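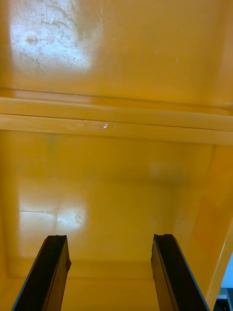
# Visit report: Abeysekara open day, Molinport

March 24, 2022

Abeysekara makes temperature cables for grain storage. They hang from the roof of a silo down through the grain, with a sensor at each fixed interval, and report warm spots before the grain starts to spoil. We have been running Venix cables at the Irora site for 12 seasons and several strings have gone open circuit near the roof. The purpose of the trip was to find out whether Abeysekara cables would fit our existing roof brackets, and what a partial replacement would involve.

## Getting there

The works is on the east side of Molinport, past the rail yard. The signed truck route adds a long detour and is no use to cars. Take the river road to the second rail crossing and turn left at the feed mill. Visitor parking is gravel and floods on the lower side. I signed in at the side door; the front entrance was shut for floor work.

## Cable construction

The tour started with a short talk by Muthu Chacko, who runs technical sales. Most of it was on mechanical load. Grain moving down a silo during discharge drags on everything hanging in it, and the drag on a long cable is much larger than the weight of the cable. Buyers tend to ask about sensor accuracy first, but most field failures he sees are pulled terminations and cracked roof plates.

The current design has a steel rope core for the load, with the signal wires laid beside it and a smooth outer jacket over both. A smooth jacket matters more than I had assumed. Our older cables have a ribbed jacket, and he put a good part of our roof plate damage down to that. I would want to see a load comparison before accepting it, and he agreed to send one.

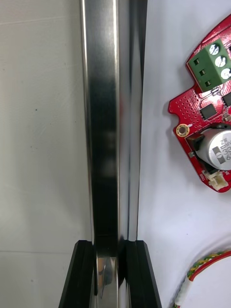
Sensor spacing is set at order time and cannot be changed later. The standard is one sensor every 2 meters, and closer spacing is available for flat storage. For our tall bins I would stay with the standard. We fill and empty often, and the grain does not sit long enough for a small warm pocket to go unnoticed at that spacing.

## Wiring and interference

The section on wiring was the most useful to me. Each cable is digital, so all its sensors share one pair up to the roof box. Twisting the pair keeps both conductors exposed to nearly the same interference, and the receiver then works on the difference between them. That much is ordinary practice. The problem is at the ends, where installers untwist more wire than they need in order to reach the terminals. Chacko's rule is to keep the twist to within 10 mm of the terminal. I checked our installation photos from last June and we are well outside that on most boxes, especially beside the conveyor motor feeds.

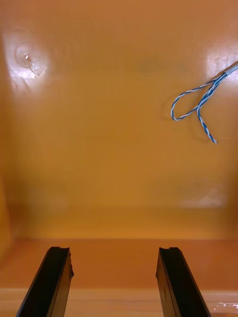 He also recommended moving our roof boxes off the conveyor supports. Vibration loosens screw terminals, and a loose terminal gives the same intermittent readings that we have been logging as bad sensors. This costs very little to test. We should re-tighten every terminal on one bin and leave the others alone for a month before ordering anything.

Lightning protection was covered briefly. The steel core must be bonded to the roof, and the bond has to be on bare metal. Paint under the lug is the usual fault.

## Test bay

The pull test rig was running during the visit. Sample lengths are clamped at both ends, loaded in steps and held. Continuity is logged throughout, and a sample fails if it drops out at any step, even if the circuit comes back when the load is removed. The sample on the rig was from batch 1415, with the new jacket. I did not stay for the end of the run, so I have no result for it.

Calibration is done in a water bath at two temperatures. Chacko said the sensors drift very little and that he would not plan on recalibrating in service – a spot check against a probe at unloading is enough.
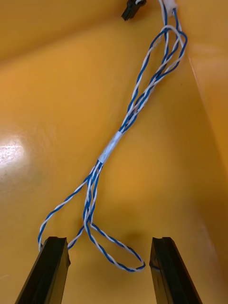
*Blue and white twisted pair with a small black connector.*

## Fit with the Irora brackets

The short version is that the cables will fit with an adapter plate. Our bracket holes are on a wider pattern than theirs. Abeysekara can supply the plate, or we can cut our own from the drawing. The roof penetration itself is large enough.

Protocol is the harder question. Our Venix readers will not talk to these cables, so a partial replacement means two readers and two sets of readings until the rest are changed over. The Abeysekara reader exports plain text files, which our logging sheet can take after a change to the column order.

Minimum order for made-to-length cable is 2000 feet. Our two worst bins do not come to that, and we would have to include the east row or share an order with the co-op.

## To follow up

- Load comparison, ribbed against smooth jacket (Chacko to send)
- Adapter plate drawing
- Terminal check on bin 4, then one month of readings
- Ask the co-op about a shared order
- Roof plate inspection before the next fill, east row included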